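Quem somos

A Redum é um boletim de política escrito por quem gosta de ler ata de comissão até o fim.

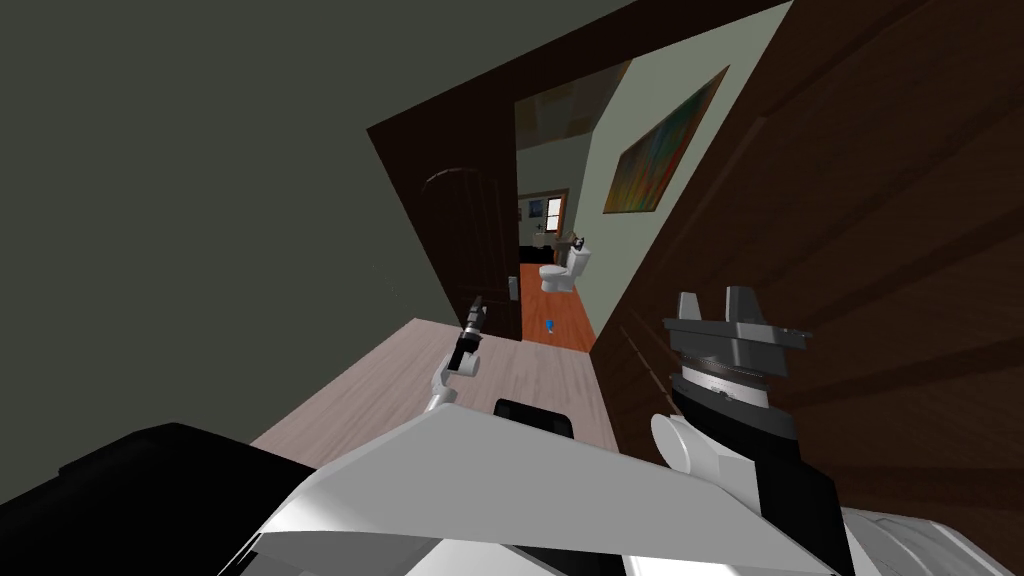
Cena renderizada em computador: parede verde-escura, piso claro e a porta aberta do banheiro.

Oi! Se você chegou até esta página, provavelmente leu algum texto nosso, ficou com vontade de saber quem escreve e veio conferir (ou veio reclamar, o que também acontece bastante e a gente responde igual). Eu cuido da edição da Redum desde o primeiro número, então acabou sobrando para mim a tarefa de contar como isso tudo funciona.

A gente começou com um e-mail mandado para 70 pessoas, quase todas amigas, parentes ou colegas de faculdade que não tiveram coragem de cancelar a inscrição. Era um resumo do que tinha sido votado na semana, com os links dos documentos e uns comentários meus entre parênteses. Escrevi o primeiro numa madrugada de março, com o café já frio, e errei o número de um projeto de lei logo no segundo parágrafo! Recebi quatro mensagens corrigindo e fiquei feliz da vida, porque era sinal de que tinha gente lendo com atenção. A seção de correções nasceu ali e continua no topo de cada edição, antes das notícias.

Hoje somos seis na redação e o boletim chega a cerca de 2.000 assinantes. Para um jornalão é pouquinho, eu sei, mas para mim é um monte de gente, e até hoje me dá um frio na barriga na hora de apertar o botão de enviar.

O que a gente cobre

Comissões parlamentares de inquérito, pedidos de acesso à informação, documentos que perderam o sigilo, relatórios de tribunais de contas, audiências públicas que terminam às onze da noite com o plenário quase vazio. Adoramos uma nota de rodapé. Quando um político diz que determinado relatório "prova" alguma coisa, nós vamos ao relatório, lemos a página citada e também as que vêm antes e depois, e contamos o que está escrito ali. Às vezes prova mesmo. Outras vezes a página citada trata de outro assunto, e aí a edição da semana praticamente se escreve sozinha.

Pesquisa eleitoral a gente comenta pouco, e fofoca de bastidor só entra quando há documento ou pelo menos duas fontes que não se conhecem. Já perdemos assunto bom por causa dessa regra. Paciência.

Nossas seções

Pan é a mais lida: um panorama curto, que dá para terminar no ônibus, com o que andou e o que empacou no Congresso e nas assembleias. Sai toda semana, inclusive no recesso, quando fica curtinho e meio melancólico.

Clisari é o nosso arquivo. Guardamos ali os documentos públicos que usamos nas reportagens, com a data em que cada um foi baixado e a indicação do órgão de origem. Se você é estudante, pesquisador ou só curioso, pode usar à vontade, e pedimos apenas que cite de onde tirou. O sistema de busca ainda tropeça nos acentos (procure "comissao" e "comissão", vai por mim), estamos mexendo nisso.

Quem paga a conta

A maior parte do dinheiro vem dos assinantes apoiadores. O restante vem da Wasterar, a pequena editora que imprime nossas coletâneas e fica com uma parte da venda delas. Não aceitamos anúncio de partido, de candidato, de governo nem de empresa que esteja sendo investigada por comissão que a gente acompanha. O contrato com a Wasterar diz com todas as letras que ela não vê os textos antes da publicação, e quem quiser ler essa cláusula pode pedir por e-mail que eu mando.

E de que lado vocês estão?

Essa pergunta chega toda semana! Cada um aqui vota em quem quer, e já tivemos discussão feia na hora do almoço por causa disso. O combinado é que ninguém da equipe pode ser filiado a partido nem trabalhar em campanha enquanto escreve para a Redum. Todo texto passa por duas pessoas antes de sair, e uma delas precisa ser a que mais discorda de quem escreveu. Dá trabalho, atrasa o fechamento, rende uns bilhetes mal-humorados nas margens, e eu não abriria mão disso por nada.

Fale com a gente

Achou um erro? Escreva com a palavra "correção" no assunto, que essas mensagens eu leio primeiro. Tem um documento para mostrar? Não mande o arquivo de cara: conte antes do que se trata, e combinamos a forma mais segura de receber. Para sugestão de pauta, elogio ou bronca, é só responder a qualquer edição do boletim, a resposta cai direto na nossa caixa.

Página atualizada em 27/6/22.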